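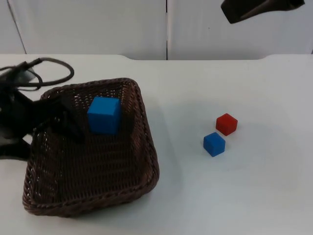 **Tronier opens its hand-teaching bench to small manufacturers**

22 Jul 2020 – Tronier is delighted to announce that Mokosetti, its system for showing a robot arm a job instead of writing a program for it, is now open to small manufacturers, packing rooms and colleges across the country. It has been a long time in the making, and a good many patient people have had a hand in it, so we hope readers will forgive us if we take a little while over the telling.

The idea behind Mokosetti is an old and homely one. When a new starter joins a packing line, somebody stands beside them and shows them how the work is done, and then shows them again, and by the afternoon the two of them are chatting about something else entirely. We wanted teaching a robot to feel as close to that as we could make it. A person can take hold of the arm and lead it through the movement by hand, or they can sit a little way off and drive it with a matching set of controls, whichever suits the task and the teacher. Every run is recorded, and the recordings are what the arm learns from.

"I spent years watching very clever people on shop floors being told that the robot was not for them," says Gunhild Hallgrímsson, who leads the teaching programme at Tronier. "They knew precisely how the part should be picked up, how fast, from which side, and there was no way for them to pass it on. Now they can simply show it, and I must say it is a lovely thing to watch somebody do it for the first time."

## Starting with cubes and a basket

Newcomers to Mokosetti begin with a task we call the Semple exercise. There is a woven basket, and there are cubes that differ in size and colour, and the job is to put the large blue one in the basket and leave the small ones where they are. It sounds like very little, and most people smile when they hear it, but there is a surprising amount in it for a beginner. The arm has to come in over a raised rim, the gripper has to open wide enough for the bigger cube, and there is a small cube of the same colour on the table to tell it apart from. Colour alone will not do.

Teachers are asked to record the exercise 80 times, moving the pieces a little between runs so that the arm does not grow too fond of one spot. We suggest doing this over 2 sittings with a proper break in the middle – tired hands make jerky recordings, and a jerky recording is a poor lesson. Before each run the basket is emptied and the cubes go back out on the table.
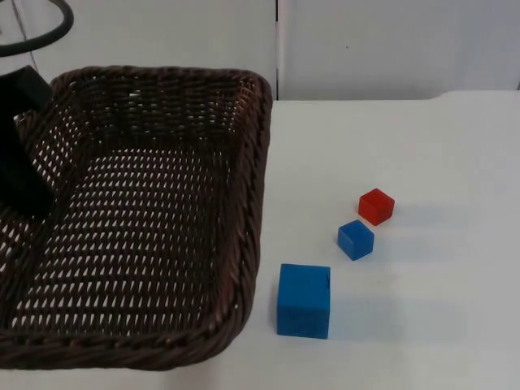 ## What we learned from the trial

Before opening the doors, we ran a trial with 14 teachers, most of whom had never touched a robot arm before. Between them they made 2069 recordings, and every one has been watched through by a member of our staff, with a pot of tea never far away.

Some of what came out of it surprised us. People who led the arm by hand tended to make smoother approaches to the basket, while those working by remote control were tidier about letting go. Several teachers asked to mix the two, and Mokosetti now allows a teacher to swap from one to the other in the middle of a session. We also made it much easier to throw away a bad run. In the early days it took so many button presses that people kept recordings they were not happy with, out of sheer politeness.

The approach to the basket deserves a word of its own. A good teacher will often bring the gripper to the rim and wait there for a moment before going any further, and we have come to encourage it. 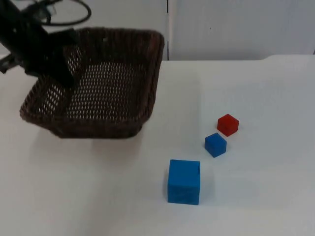
Those small pauses are kept in the recording along with everything else, and a teacher can mark them afterwards with a note in plain words, such as "checking the height" or "making room". The notes are there for the next person who opens the session, who may well be a colleague on another shift.

Gunhild Hallgrímsson adds: "We had one teacher who wrote such long notes that we read them out at lunch. They were full of good sense, and a fair few have found their way into the handbook."

## Availability

Mokosetti is supplied with the Semple exercise, the printed handbook and a day of help in setting up the bench. It is sold directly by Tronier and through our distribution partner, Gramora, whose staff have been trained on the system and can arrange a visit. Colleges may borrow a bench for a term, with the first loans going out in October.

Anyone who would like to come and try their hand at teaching an arm is very welcome to write to the Tronier press office, who will gladly find them a place.

**About Tronier**

Tronier makes teaching tools for robot arms and works with manufacturers, packers and colleges. Gramora distributes its products and looks after servicing and spare parts.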